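How does a robot pick things up?
A guide for young readers from Skunik, makers of the Troltberg sorting kit
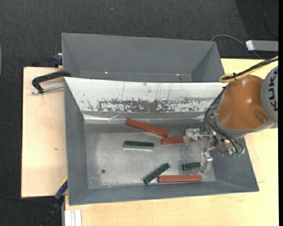

Picking up a block is easy for you. You look, you reach and your fingers close. A robot has to be told how to do each of those steps, and that is what the Troltberg kit is for. Schools can borrow it, or book a visit and watch it being used.

The arm
A robot arm has joints, a bit like your shoulder, elbow and wrist. A motor turns each joint. Cables bring electricity and signals to the motors.

The gripper
The part at the end is called a gripper. It can have just two fingers. They open wide, go down on either side of a block and then close. Some grippers work by air pushed through thin hoses - this is called pneumatic (say "new-mat-ick").

The bin
Blocks in a bin do not lie in neat rows. They point in different directions and may be close to the sides. The robot's computer must choose one block and work out which way to turn the fingers. Red and green blocks are a good start as the two colours are easy to tell apart.

Does it ever miss?
Yes. Nneka Osagie tested the kit at our Dillamlow workshop. In 600 tries it dropped the block 11 times. Short blocks were the hardest.

Try it yourself
Put six blocks in a baking tin. Pick them up using only your thumb and one finger, with one eye closed. Which block did you choose first?

School visits start again in December. Ask your teacher to write to Edgars Baranauskienė at Skunik.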